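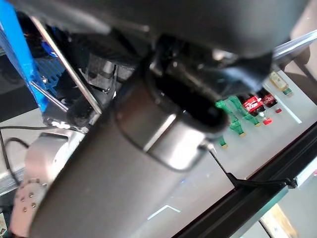

Tisteo releases Dromwood teaching kit for bottle handling cells

Operators can record a task by hand or from a remote station, with both methods saved in one file format

MEDIA RELEASE
For release: Monday, 9 am

Tisteo today released Dromwood, a teaching kit that lets an operator show a robot arm a handling task without writing code. The kit is meant for packing rooms, sorting lines and test labs where the items on the table change often and the cost of reprogramming a cell is hard to justify.

Dromwood records a task in one of two ways. In hand teaching, the operator holds the arm near the wrist and moves it through the job while the motors carry the weight of the arm. In remote teaching, the operator sits at a separate station and drives the arm with a pair of hand controllers, using a live view from a small camera mounted at the wrist. Both methods write the same kind of record: joint positions, gripper opening, wrist camera video and a time stamp for each sample.

Samples are taken 30 times a second. The rate is fixed, so that recordings made by different operators on different days can be combined without resampling.

Bottles as the first task set

The first task set supplied with the kit covers drink bottles lying on a table. The test table at Tisteo has carried green plastic bottles with yellowish caps, Coca-Cola bottles with red labels and a smaller pale yellow bottle with a green cap, laid on a white top under strong light.

Bottles were chosen for practical reasons. They roll when touched off centre. Clear and translucent plastic gives weak edges in a camera view, and a bright table top makes this worse. Where several bottles lie close together, the gripper has to come down beside one without pushing the next. An operator deals with these things by small changes in angle and speed, and it is those changes the recording is meant to capture.

The task set contains four jobs: pick a single bottle from a group, turn a bottle so its cap faces a set direction, move a bottle to a marked place, and clear the table into a bin. Each job comes with 70 recorded demonstrations. Of the 70 for the pick job, 46 were made by remote control and the rest by hand. Customers are expected to add their own recordings on their own tables, as the supplied set will not match the lighting or the layout of every site.

Choosing between hand and remote

Tisteo advises customers to use hand teaching for the approach and for any move that runs close to a fixed part of the cell, such as a rail or a cable. The operator can feel how near the arm is and can stop at once. The drawback is that the operator's hands and sleeves may show up in the wrist camera video. Dromwood marks these samples so they can be left out of training.

Remote teaching keeps people out of the camera view and out of the cell. It is the better choice for the grasp itself, where the operator should be working from the same picture the robot will later use. The wrist view can be awkward at first. It tilts and turns with the arm, parts of the robot's own hardware fill much of it, and items on the table pass behind the wrist as the arm turns. The station software can level the picture for the operator, but the stored video is left as the camera took it.

A single demonstration may use both methods. The operator can teach the approach by hand, pause, leave the cell, and pick up the grasp from the station. The join is logged and no samples are stored during the pause.

Checking and trimming

After recording, the operator reviews each demonstration on a timeline. Long waits can be cut, and a failed grasp can either be deleted or kept and labelled as a failure. Tisteo recommends keeping them — a model trained only on clean runs has no record of what a bad grip looks like.

The review screen also lists samples where the arm came near a joint limit or where the gripper motor drew more current than the set value. These are warnings only, and the recording is not changed unless the operator changes it.

Hardware and fit

The kit consists of a wrist camera and bracket, two hand controllers, a station computer and a cable set with strain relief clips. The bracket bolts to the tool flange and sits behind the gripper. Cable length is 9 metres between the cell and the station, and longer runs are available to order. Fitting takes roughly half a day, including camera calibration.

The controller link uses the Nundix motion protocol, which is already supported by the arm controllers in Tisteo's current range. Arms with older controllers need a firmware update before hand teaching will work. Remote teaching is not affected.

During remote teaching, the arm runs at reduced speed and the cell guard must be closed. If the link drops, the arm holds its position and the gripper keeps its last setting. Hand teaching calls for an enabling switch to be held for as long as the arm is free to move. Sites remain responsible for their own risk assessment.

Availability

Dromwood can be ordered from today through Tisteo and through Ghumman, which will handle installation and operator training. Deliveries start in December. Training runs for two days at the customer's site, the first on hand teaching and the second on the remote station, and uses the customer's own items where these can be supplied ahead of time.

A second task set, covering open trays and cartons, is in testing. No release month has been set.

About Tisteo

Tisteo designs teaching and recording equipment for robot arms used in packing, sorting and laboratory work.

Media contact

Tisteo media office. Technical data sheets and the task set licence are available on request.

— ends —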